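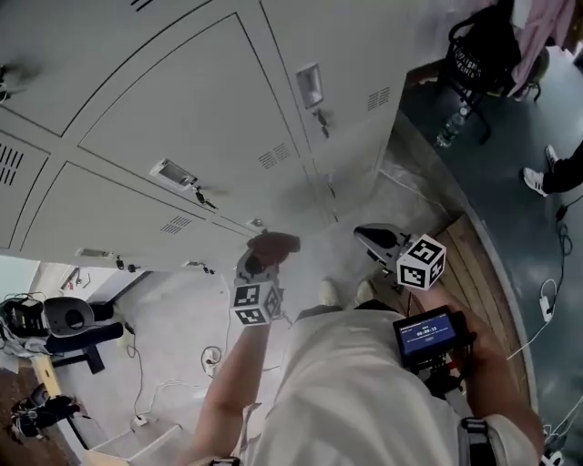

De : Tumaini Rashidi
À : liste des adhérents de la chorale Limia
Objet : Re: partitions de janvier et horaires
Date : novembre 2024

Bonsoir à toutes et à tous,

Merci à Temba pour son message, que je recopie plus bas pour celles et ceux qui l'auraient manqué. Je réponds un peu dans le désordre, vous me connaissez.

D'abord les partitions. J'ai passé une bonne partie de mon dimanche à les trier, avec le chat sur les genoux et du thé qui refroidissait, et je crois que nous y sommes presque. Il y a 23 classeurs complets. Les altos, vous aurez la nouvelle version du Flusuvon, celle où la reprise de la mesure 18 est enfin écrite en toutes lettres – fini les flèches au crayon dans tous les sens ! Si vous avez encore l'ancienne chez vous, rapportez-la quand même, je récupère les dos pour mes brouillons.

Pour l'horaire, je serais plutôt d'avis de garder 19 h 30. Je sais bien que certains sortent tard du travail et courent pour attraper le bus, mais quand nous avions essayé 20 h, on finissait si tard que les sopranos bâillaient pendant le dernier morceau (et les basses aussi, soyons justes). On peut commencer par les échauffements et laisser arriver tranquillement les retardataires, cela ne me gêne pas du tout.

Quant à la sortie à Skenville, il me manque encore 12 réponses. Le car coûte 254 euros aller-retour, à partager entre nous, donc plus on est nombreux, moins c'est cher. Les conjoints sont les bienvenus, les enfants aussi, et il y aura de la soupe à l'arrivée. Dites-moi simplement oui ou non, même d'un mot.

Je vous embrasse, et soignez vos gorges avec ce froid,
Tumaini

Temba a écrit :
> Bonjour,
> Deux questions avant la reprise de janvier. Est-ce que les
> partitions seront prêtes à temps, ou faut-il que chacun
> imprime les siennes ? Et pourrait-on commencer à 20 h ? Je
> ne suis pas seul à arriver essoufflé.
> Je viens à Skenville, avec ma sœur si elle est libre.
> Bonne semaine,
> Temba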